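# Flu shot season in Clorivcombe

The county put out its flu clinic dates this week, and for once I read the whole notice before making plans. 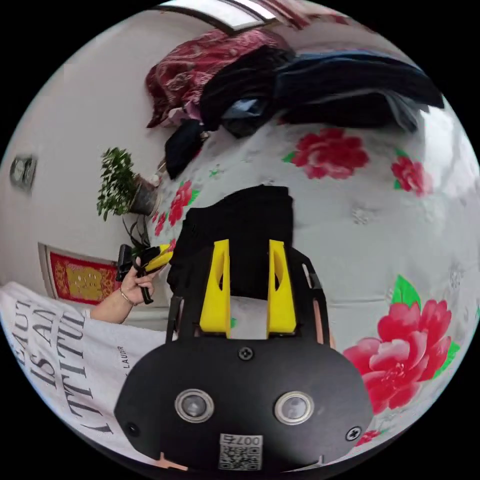

## Where the shots are

Last November I drove to the clinic at the high school and stood in line for two hours. This year the county has split things up. The school is still doing one evening, but most of the doses are going to the Drirkine Community Center and to the Tekin pharmacy on the main road. You can book a slot at either one. Walk-ins are taken at Drirkine after 4 p.m. if there is anything left.

I booked at Tekin. The website asked for my insurance number twice and then logged me out, so I called. The person on the phone had me set up in a few minutes. If the site gives you trouble, I'd go straight to the phone.

## Which one to ask for

People 60 and over can ask for the high-dose shot, and the pharmacy orders it separately. They had 16 left for the first week when I called, so it's worth asking when you book. My mother got the high-dose one last year and had a sore arm for a day. I had the regular one and felt tired that night, then went to work in the morning as usual.

Tekin will give you the flu shot and the COVID booster in the same visit. I've done it both ways. Both at once means one trip and one lousy evening, and I'd pick that again. My sister spaces hers out and is happy with that. The pharmacist can tell you more than I can, especially if you have allergies or were sick recently.

## Last winter

The county's summary says there were 254 confirmed flu cases here last season, and that only covers people who got tested. I was not one of them. I spent most of a week in January on the couch with a fever and never went in, and I doubt I was the only one on our street. The elementary school lost a lot of kids at the same time – one classroom was down to half for several days.

The summary doesn't break the cases out by age or by town, which I would have liked to see. I emailed to ask and got an automatic reply.

## Getting there

The Fistis shuttle stops outside the community center and is free on clinic days if you show your booking. It doesn't go past Tekin, so you'd have to walk from the library stop, mostly uphill. Parking behind the pharmacy is tight in the afternoon. I'm going at 9 a.m. for that reason.

Wear short sleeves under your coat. Bring your insurance card even if you gave the number over the phone – they asked me for it last year anyway.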